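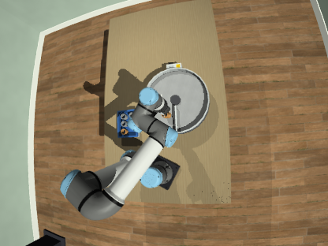

Category: Cell Setup / Safe Practice

Home | Tickets | Knowledge Base | My Queue | Sign Out

Opened Aug 7, 2018 by Triin Kütt, Marinholm

Hello all, and thank you for your patience with me on this one. I'm rewriting the simulation rules for the turntable cell before we send them on to Drundard, and I keep tripping over the clearance rule. Our sheet says the gripper stays 400 mm above the table on any move between stations, but it never says where that height is measured from! 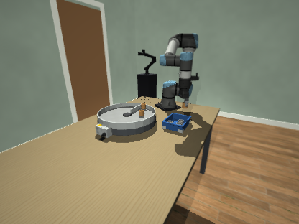

I had always taken it from the fingertips, while the Cladville sheet takes it from the wrist flange, and with a part in the gripper those are very different numbers. I would love for us to settle on one before the next review.

Reply from Ye-ji Shim

Hi Triin, lovely to hear from you, and I'm glad someone is finally tidying this up. Please measure from the lowest point of the tool or the part it holds, whichever hangs lower - the flange figure was only ever a shortcut.

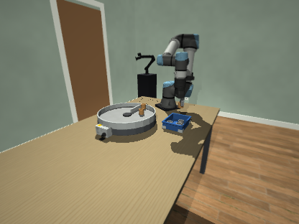

The rule covers travel only, so the approach to a pick or a place is allowed to go lower, at reduced speed. I'd write that in as its own line, or people will flag every pick as a fault (Bettencourt did, for 3 reviews in a row).
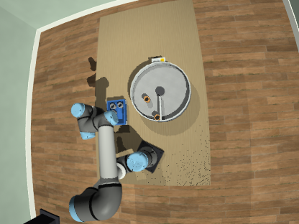

Changes agreed for the sheet

1. Clearance is taken from the lowest point of tool or part.
2. Approach moves get their own speed limit.
3. Triin to send the draft to Cladville. Ticket stays open until they answer.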